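Grekcombe Repair and Reuse Project
Progress report to the Helleo Fund
March 2018

Summary

The workshop has been open on its new hours since August and is now busy on both days. We are on course to meet the main target in the grant agreement. Spending is slightly under budget, mainly on rent. Two matters need a decision from the Fund and are set out at the end.

Activity

We have taken in nearly 200 items since the last report. Small kitchen appliances and lamps make up most of the work, followed by clothing and then bicycles. Items beyond repair are stripped for spares, and what is left goes to the council site on the Gruda estate.

The evening sewing course ran to its full length and all places were taken. The bicycle course was put back twice for lack of a tutor and will now start after Easter. We have moved its fees into the next period.
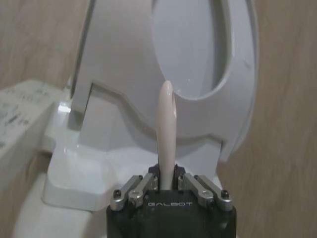 Metal linkage arms and pivot joints, close up.

Premises

The lease on the Tănase building was signed in the autumn. The rear room needed more work than the survey suggested: the floor was uneven by the door and the sockets had to be replaced before we could pass the electrical check. Both jobs are finished. Heating remains poor and we have been using portable heaters, so the electricity line is over budget for the winter quarter.

Finance

The second instalment was received on time. We have £2,000 unspent under rent, following a delay in the start of the lease. Income from donations at the counter was lower than forecast. The tool library has 40 paying members, which is level with the plan.

Decisions requested

1. Permission to move the rent underspend to heating and insulation in the rear room.
2. Agreement to count the bicycle course under the next reporting period.

Receipts and the full budget sheet are attached separately.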